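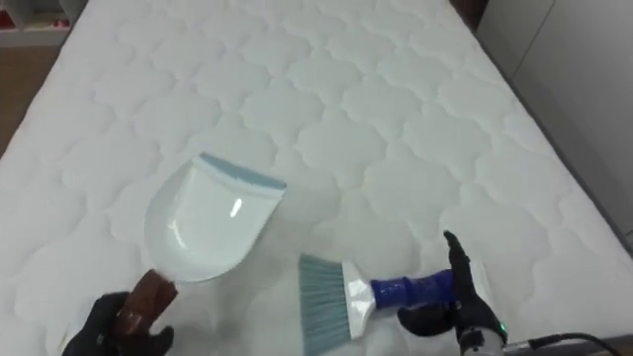
How long does the Altau demonstration take?
Plan on 21 minutes for the bed cleaning part, plus whatever questions people have afterward.

I went to the open day at Marwat in April to see the Altau, a two-armed housekeeping robot. Silviu Văduva ran the session. The job was brushing off a bare quilted mattress with a hand brush and a dustpan, the kind with a rubber lip.

The hands are the best part. They hold ordinary tools with ordinary handles, so there is nothing special to buy. The arms are slow, and cables hang off them – I would want those tidied up before one worked near my furniture. Stitched quilting is also a hard surface to brush, and I'd have liked to see a plain one for comparison.
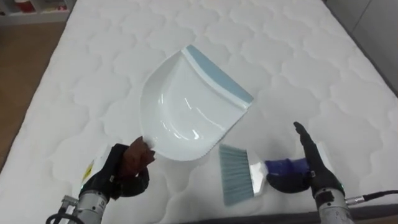

Can visitors try the controls themselves?
Only at the afternoon session, and you have to put your name down at the door.

Mikkel Fogh took my turn with me and was patient about it. Room for 2 at a time, so expect a line. I'd go again, but I wouldn't order one yet. Three and a half stars out of five.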